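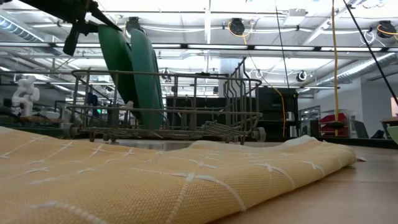

Savlow's Dish Towel Swap is back, and I've already been digging through my kitchen drawer! Anastasia Tsakiris tells me 304 towels changed hands when she ran the first one in February, and she's hoping for about twice that on 27/10/2018 at the Lutness Street hall.

The rules are the same as before. Bring up to 30 clean cloths, get a ticket for each one, and trade your tickets for whatever you like on the tables. Woven ones go fast (I'm after something mustard yellow with a bit of white stitching, so hands off), and so do the big thirsty ones you can spread out next to a dish rack.

Eduardo Quiambao is doing a mending table again, 2 dollars a hem, and he'll show you a simple cross stitch if you ask him before the lunch rush. Dish racks are welcome this time too, as long as all the feet are still on. Doors open at ten. Parking is behind Skollia Hardware, same as last time.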